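April, evening

Finished the Farías novel on the bus home and missed my stop by two. It is called Pliltia, after the town in it, and I had put off the last seventy pages because I thought I knew how it would end. I was wrong about the sister. She doesn't come back for the house. She sells it by letter from Avcombe, in a chapter of 7 pages, and the buyer is a man we met once, on page 127, mending a gate.

I still think the middle drags. The narrator goes to the harbour office, is told to wait, and goes again. Gisela Farías writes waiting well, but there are four chapters of it. The part I liked best was the mother's account book, where the weather gets written in next to the price of flour.

Copied out two lines for the notebook. Returned the library's copy of the Beltik stories unread. 746 pages was too many for a three-week loan.

Rain from noon. Soup for lunch.

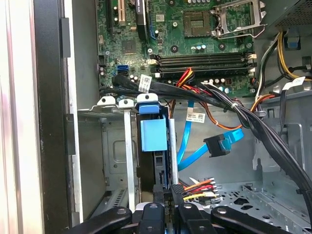
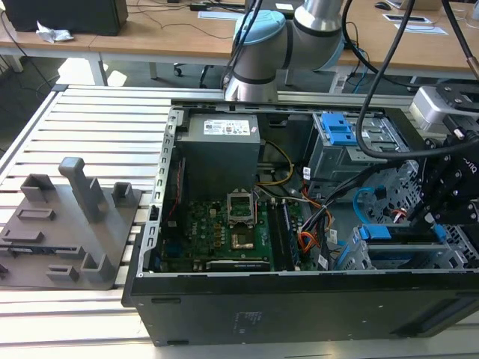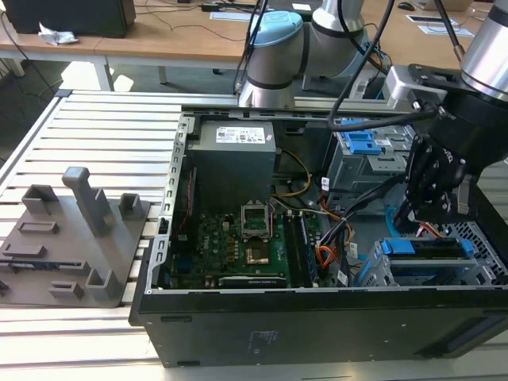
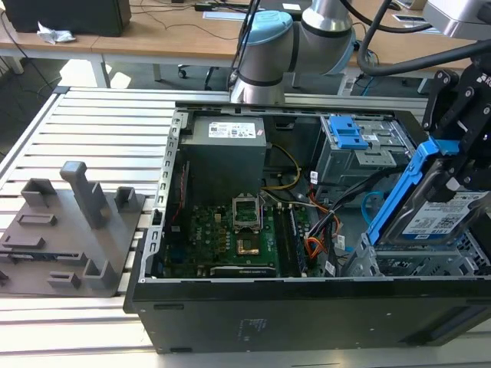 April, next morning

Slept badly and read the first chapter of Pliltia again at five. The gate is there, on the second page, already broken. I had gone straight past it. The sister is named before the narrator tells us she has one, too, which must be deliberate.

I have to write something for the reading group and have only a page of notes. I'll start with the letter from Avcombe and leave out the harbour office, as everyone will have a view on that anyway. I want to ask if the others believed the ending. I did by the second cup of tea.

Bread, stamps, ring the library about the other Farías.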